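Chapter 4
Keeping Small Things in Order

After reading this chapter you should be able to:
sort the contents of a desk by how often each thing is used
choose between drawers, trays and open compartments
set up a shared desk so that a second person can find what they need

Key terms: open storage, closed storage, reach zone, slot depth

In Chapter 3 we looked at shelving for whole rooms. The same rules apply on a desk, but the distances are shorter and the objects are smaller. A paper clip takes up almost no space. A box of 800 of them, opened and left beside a keyboard, takes up a good deal.

The Dusudach office, which we will follow through this chapter, began with 28 desks and no plan for small supplies. Each worker kept pens, cards and notes wherever there was room. A check in November found 74 items on one desk, and only 10 of them had been used that week. The office manager then tried two products, a drawer unit from Vaneditz and an open organizer from Menuteo. The results are given in Section 4.3.

Closed storage hides its contents and keeps out dust. Open storage shows what is there, and it can be used with one hand. Most desks need some of each.

Slot depth matters more than most buyers expect. A card dropped into a deep slot is hard to get out again, while a pen in a shallow one tips over. For this reason many organizers are built in steps, with a tall section at the back and shorter ones in front. The wooden organizer on the desk here follows that plan - its partitions slot together to form a grid, and a few pale items sit in some of the lower compartments, in front of the open laptop. Keep this layout in mind when you work through Exercise 1.

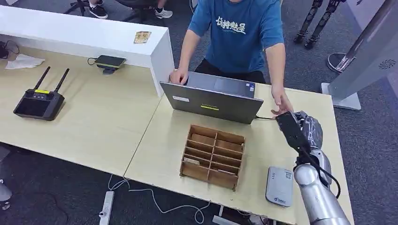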